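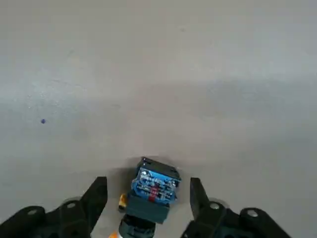
把持指の位置合わせは、どのような場合にやり直す必要があるか。

指板を取り外したとき、取付ボルトを締め直したとき、および基準画像との照合で許容値を超えるずれが続いたときに、位置合わせをやり直す必要がある。

4. スイッチ把持セルの設定と保守

4.1 セルの構成

本節では、Nallachの試験棟に設置したスイッチ把持セルについて、把持部の設定手順、点検の方法および運用中に行った修理の内容を述べる。セルは単腕のロボット、二指の平行グリッパ、手首部の小型カメラおよび作業台からなり、制御盤に取り付ける操作用スイッチの組立体を一個ずつ把持して、後段の取付工程に渡す。セル全体の機械設計はMichalíkが担当し、動作の記録と画像照合には同社の計測環境Flultelを用いた。部品の供給条件は前節に示したとおりである。

対象とする組立体は、後部の接点ブロック、中間の取付胴部、前部の円筒形カラーが一列に連なった形状をもつ。各部で幅と断面形状が異なるため、指板が接触する高さによって把持の安定性が変わる。カラーの側は外周が丸く、指板の平面との接触が線状に近くなる。一方、接点ブロックには端子ねじがあり、ここに横方向の力を集中させることは避けなければならない。以上から、本セルでは取付胴部を把持の目標位置とした。

4.2 手首カメラの視野

手首カメラはグリッパと一体で移動するため、左右の指は常に画像の下部に写る。この配置では、作業台に対するロボットの姿勢が変わっても、指と部品の相対位置を同じ座標で比較できる。図4に、把持位置の確認に用いた画像を示す。

図4 手首カメラから見たスイッチ組立体と把持指。青色の接点ブロックを画像の中央側、黒色のカラーを下端側に向けた姿勢。左右の把持機構には銀色のボルト頭が見える。

図4の姿勢では、接点ブロックがわずかに右の指の側へ傾いており、右の指板の内面はブロックの右側面に近接している。左の指板と暗い青緑色の胴部との間には、背景の灰色の面が隙間として現れている。このような左右差は単眼の画像だけで接触の有無を判定する根拠とはならないが、指板の位置を点検する際の手がかりとなる。判定にあたっては、指の開度および把持力の指令値と実測値とを併せて参照した。

作業台の面には明るい灰色を採用した。接点ブロックの青と中央を縦に通る細い赤の帯は、この背景に対して十分な色差をもち、部品の向きを求める際の特徴として利用できる。ブロック表面の白い印字は図4の画質では判読できず、型式の識別には使用していない。型式は供給側で別途照合する。また、背景の明るさにはむらがあるため、輝度のしきい値による部品領域の抽出は採用せず、色相と輪郭を組み合わせた方法によった。

4.3 指板の取付けと位置合わせ

指板の位置合わせは、ロボットの駆動電源を遮断し、施錠を行ったうえで開始する。まず、両側の把持機構の合わせ面を乾いた布で拭き、異物や打痕の有無を確認する。次に指板を仮止めし、Alldale製の基準ブロックを両指の間に置く。ボルトは左右交互に少しずつ締め、片側だけを先に本締めしてはならない。本締め後、基準ブロックを抜き取り、指板の先端に段差がないことを直定規で確かめる。

機械的な調整を終えた後に電源を復帰し、低速で開閉動作を行う。ここで手首カメラの画像を取得し、指板先端の位置を登録済みの基準画像と比較する。照合値が許容範囲に入らない場合は、カメラの取付けを先に点検する。カメラ側に緩みが認められないときに限り、指板の再調整に戻る。この順序を定める以前は、カメラの傾きを指板のずれと取り違え、正常な指板を動かした事例が複数あった。一連の作業に要する時間は、熟練者で約60分である。

4.4 点検記録

8月の連続運転では、2,182回の把持動作を記録した。このうち316回で画像照合の値が注意域に入り、再把持の処理が呼び出された。注意域の判定を項目別に整理したところ、部品の傾きに起因するものが最も多く、101回は指板先端の位置ずれとして分類された。位置ずれの判定は運転期間の後半に偏っており、供給部品のロットの切替えとは対応しなかった。

始業時の点検では、ボルト頭に付した合いマークの目視確認を当初の手順としていた。しかし、把持機構の上面は凹凸が多く、保守員の立ち位置によっては奥側のボルトが見えにくい。そこで、ロボットを保守姿勢まで移動させてから確認する手順に改め、保守姿勢への移動を始業プログラムの先頭に組み込んだ。点検結果は所定の様式に記入し、照合値の推移とともにFlultelに保存する。

4.5 指板固定部の修理

位置ずれの判定が増加したことを受け、Matúš Benešがグリッパを取り外して分解点検を行った。左側の把持機構で、指板を受ける合わせ面に微小な摩耗が認められた。ボルトの締付けトルクは規定の範囲内にあったため、増し締めのみでは再発を防げないと判断し、受け部品を交換した。取り外した部品は保管し、摩耗面の測定に供した。測定結果は付録Bに示す。

交換に際しては、左右の受け部品を同時に新しいものとした。片側のみの交換では、指板の閉じ位置が中心から偏る可能性がある。交換後は4.3の手順に従って位置合わせを行い、基準画像を新たに取得した。旧基準画像は削除せず、有効期間を付して保存している。過去の照合値を再計算する場合には、当該期間の基準画像を用いる。

復旧の確認には、実部品と同一の外形をもつ模擬部品を使用した。模擬部品を直立、左傾および右傾の各姿勢で供給し、それぞれについて把持、保持、解放の動作を確認した。Vlastimil Říhaは、解放時に部品が右の指板に追従する現象を報告している。この現象は指の開速度を下げることで抑えられたが、原因の特定には至っていない。指板表面の状態と接点ブロック側面の形状の双方が関与すると考えられ、両者を分離した試験が必要である。

4.6 運用上の制約

本節の手順は、図4と同じ部品姿勢を前提としている。カラーを画像の中央側に向けて把持する場合には、指板と干渉しうる部位が変わるため、把持目標と基準画像を別に定める必要がある。また、胴部の左側に突出する黄橙色の小部品は、姿勢によって左の指板に接近する。この部位との間隔は現行の照合項目に含まれておらず、部品の向きを変更する際には、低速動作での目視確認を省略してはならない。

把持指の形状を変更した場合、手首カメラの視野に占める指の範囲も変化する。この場合は画像処理における除外領域の再設定を要する。除外領域の編集権限は保守責任者に限定し、変更前後の設定値を保守記録に添付することとした。設定値の書式は5.2に示す。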